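Keep One Screwdriver Where You Can See It

November 30, 2020

I have owned a proper toolbox for most of my adult life. It is steel, it has trays that fold out on hinges, and it weighs enough that I have to decide whether a job deserves it. Most jobs in a house don't. A loose cabinet handle takes two minutes to fix, and I used to let one hang for weeks before I would drag the toolbox out of the hall closet.

In September I finally gave in and put one screwdriver in an open yellow bin on the craft table. Every loose handle in the house was tight by the end of that week.

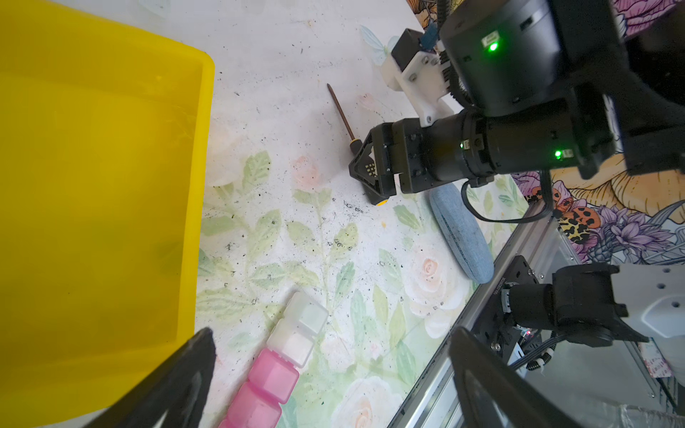 My view is that a household should store tools by how often they get picked up. Stores would like us to do it by type. The organizer I bought from Kinditz had a molded slot for every driver size, and I spent $169 on it. It looked very good. It also had a lid with two latches, and I stopped opening it. A drawer liner from Dravent did no better. The drawer sticks, and once there was tape on top of the screwdriver, there was no screwdriver as far as the rest of the family was concerned.

An open container has no latch and no lid. You look down and see what you have. If it isn't there, you know somebody is using it or somebody left it on the windowsill, and you go and ask. 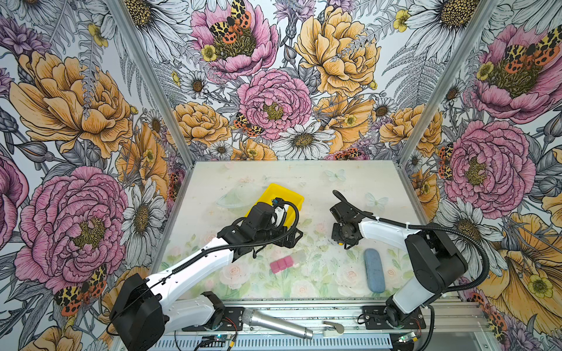 Reading time: 4 minutes

People object to this on two grounds. The first is that it looks messy. I grant that. A bright plastic tray on a flowered tabletop will not be in a catalog, and next to busy wallpaper it looks busier still. I don't think a work table has to be restful. It has to let you start work. I have been in homes where the table was so nicely arranged that you felt rude setting a glasses case on it, and as far as I could tell very little got made there.

The second objection is that an open bin fills up. This one is serious. Put out an empty container and within a month it will hold batteries, a dried-up marker and the key to something. I have only found one cure, and that is to use a shallow tray. A deep bin hides its bottom layer and a shallow one can't. When mine gets full enough that things slide off, I clear it. I keep the deep bins for yarn and packing paper, which don't mind being buried.

Akihiko Ichikawa taught the evening repair class I took years ago, and he was strict about this. He kept his drivers loose in a low pan on the bench. When a student asked him why he didn't hang them on a pegboard, he said he had one at home and it was holding up a calendar.
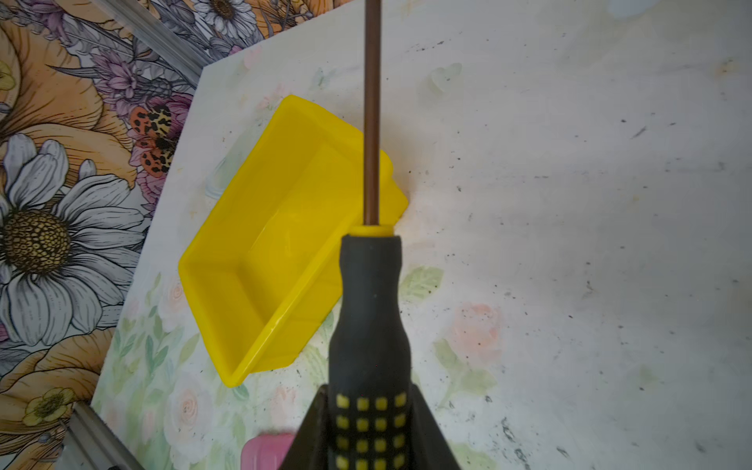

The handle matters too, more than the size of the set. I once counted the pieces in a kit from Gornomex and got to 263, most of them bits I have never used and could not name. For a house I would rather have one driver with a thick rubber grip that doesn't twist in the palm. Mizuno, the hardware store near us, used to sell them singly from a bucket by the register. Now they come in sets, and the sets come in cases, and the cases go in the closet. I think people would fix more if they could still buy just the one.

Color helps. Black tools vanish against a dark floor or the inside of a bag. A band of yellow at the collar is enough to catch the eye, and a yellow tray does the same job for whatever is sitting in it.

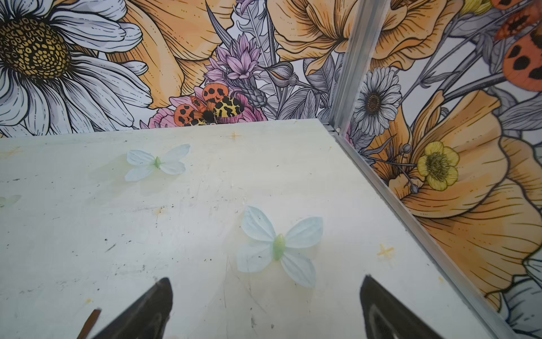

Pale things are where I have changed my mind. I used to think a white table was the best surface for craft work, the way a white plate is supposed to be best for food. It does show dirt, and it shows a screw you've dropped. It is no help at all with light materials. Fabric butterflies in a washed-out blue, laid flat on an off-white top, are easy to miss except for the little green bodies, and I have swept up worse losses than that with the paper scraps. So the pale pieces should get a dark tray of their own — an old baking sheet would do — and the tools can stay in the yellow one.

I don't do this everywhere. The saw and the chisels are in the steel toolbox with the catch closed, and they will stay there. The drill is on a high shelf. What I leave out is the tool I reach for on an ordinary evening, when a hinge squeaks or a battery cover needs opening and I have ten minutes before dinner. The Kinditz organizer is in the garage, if anyone wants it.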